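Tistora Reading Room Refit
Progress report to the Tavares Fund, June 2019
Prepared by Jeanine Declercq

Work in the period covered the electrical survey and the first stage of rewiring. The building's circuits date from 1977 and had not been altered beyond minor repairs. The survey identified 25 outlets without a working ground. All were taken out of service and 18 have been replaced. The other seven are on the north wall, where the plaster must be opened first.

Shelving for the local history collection was delivered in two loads. The uprights were drilled to the wrong spacing and went back to the supplier, Grusia, at its own cost. Corrected parts are on order. Until they are fitted, 72 boxes of parish and land records stay in the basement store, where humidity is logged daily.

Lighting levels at the reading tables were set at 300 lux in the original specification. Overhead fittings alone do not reach this at the tables farthest from the windows, so table lamps are included in the revised furniture schedule.
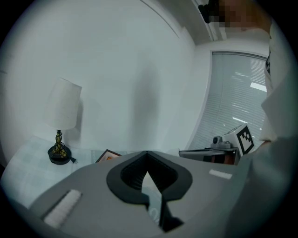 The revised schedule does not change the total requested. The added cost is met from the flooring line, which came in under budget after the hall was removed from scope.

Remaining work: north wall outlets, shelving assembly, return of the boxes from the basement, final electrical inspection. Completion is still planned for September. The second payment is requested on the terms of the Kindness grant agreement, and invoices are attached.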